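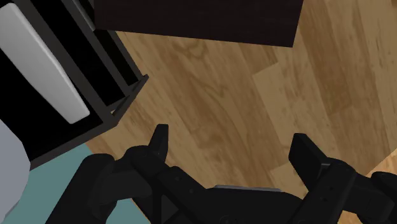
Is it worth taking two kids to the robot open day at Stedwood if none of us knows a thing about robots?

Plenty of families go without knowing the first thing, and the people running the demonstrations are used to starting from scratch. Go in the morning if you can, when there's more time to stop and chat, and let the kids do the asking.

Mine are 5 and 9, by the way, and the younger one gets tired of standing pretty fast, so anything else you can tell me about the day would be a big help. Thank you all so much!

Vitalii Dovhaniuk
We went last year and I still hear about it at dinner, so let me try to remember everything. You sign in at the front desk and they give you a paper badge (my daughter kept hers on the fridge until February). The first talk covers how an arm gets practice in a simulated home before it's trusted with a real one, and the fellow giving it was so patient with us.

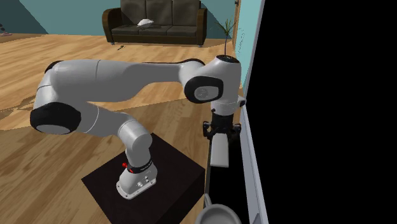 After that you can sit down for a while, which your little one will like. There's a bench along the hallway and a table with juice and cookies. I'd pack a real lunch too, as the nearest place to eat is a good walk away and was packed when we got there. Oh, and ask them what happens when the arm gets it wrong! That led to the best conversation of our whole visit.

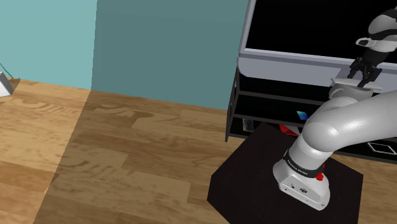 Then there's a short question time at the end, and they stayed late for the kids who still had hands up. Parking is free behind the building, but turn in at the second gate, or you'll end up circling the block like we did.

Sirkidby
It's 21st September this year, doors at 9. I think you have to book but I'm not sure.

Ilura
You do have to book, and it's one booking per family. We took the 17 bus and it stops right outside. Have a lovely time, all of you!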